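Why Did the Robot Drop the Tray?
A safety page for young visitors from the Plullbridge Learning Office

Robots can learn by copying people. At Plullbridge, a person holds a gripper in each hand and does a job, such as lifting a thin sheet out of a tray. A computer records how the grippers move. Later, a robot called Cavano tries to do the job by itself.

In February, Cavano made a mistake. It closed its fingers too early, caught the rim of the tray and pulled it off the table. No one was hurt. Nathalie Penner pressed the red stop button, and Cavano stood still.
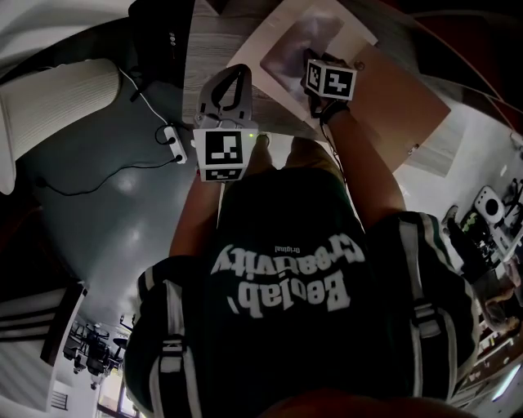
The team then looked for the fault. Each gripper carries a cube with a black-and-white pattern, and the computer uses the pattern to work out where the gripper is. Davoud Ranjbar checked 17 recordings. In three of them, a hand had covered part of a pattern, and the computer had guessed the wrong place. Cavano had learned from those wrong guesses.

The three recordings were removed and the job was recorded again. Cavano now moves more slowly when it is near a tray.

Visitors must follow these rules:
Stay behind the yellow line.
Do not touch a robot, even when it is still.
Keep bags and coats off the floor.
If something falls, leave it there and tell a member of staff.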